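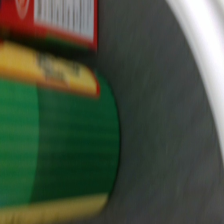 Titano by Jilenis
Vinyl reissue, 2 LP, gatefold sleeve
Label: Pirard
Availability: in stock

Titano is the second album of Jilenis, and for many listeners it is the one where the band found its own sound. The first record was still close to folk music. On this one the songs are longer, the organ is louder and the drums have much more room.

The reissue is made from the original tapes. Gerd Rieger did the new mastering, and he kept the quiet parts quiet, so you may want to turn the volume a little higher than usual. The long piece "Bhutto" now fills one whole side without the fade in the middle, which many owners of the old pressing did not like.
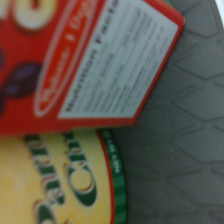

The second disc has 8 recordings that were not on the first edition. Most of them are early versions with different words. Two are instrumental, and one of these stops suddenly when the tape ends. We find it a nice document of how the band worked at that time.

Details
Format: 2 x 12 inch, 33 rpm, black vinyl
Tracks: 17 in total
Booklet: lyrics and notes by Gerd Rieger
Inner sleeves: paper, with lining

The sleeve is printed on heavy card with a matte finish. Small marks on the corners can happen in transport and are not accepted as a reason for return. If a disc is warped or skips, please write to us with your order number and we will exchange it. 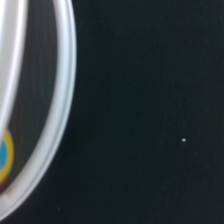
Is a download code included with the vinyl?
The code is printed on a small card inside the booklet, and it gives you all tracks from both discs.

A CD edition will follow in February, with the same mastering and a shorter booklet. Orders which contain both editions are sent together when the CD arrives.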